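Clakthorpe brand refresh – copy and label set

Readme for the Pimance handoff, November 11, 2024. 3855 taglines and product blurbs, 169 logo notes. Two reviewers per blurb, tone scores in the last column. Quinlan rows are the old packaging text, keep seperate. 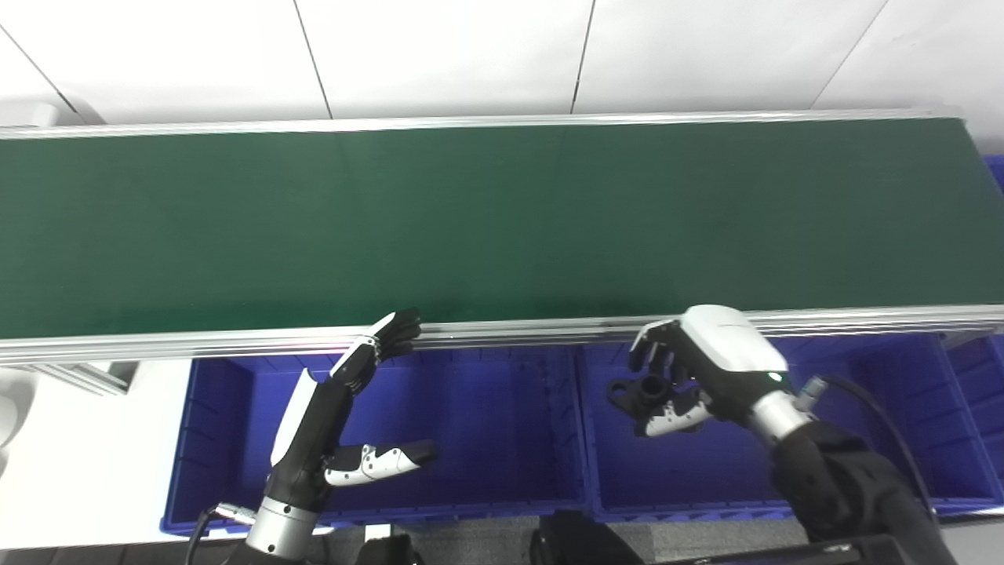 Conveyor with blue bins under the front rail.

Known issues – Lukitz blurbs from July still use the old name. Two duplicate IDs, not fixed yet. Blank score means reviewers didnt agree. Internal use only, ask before sharing outside the agency.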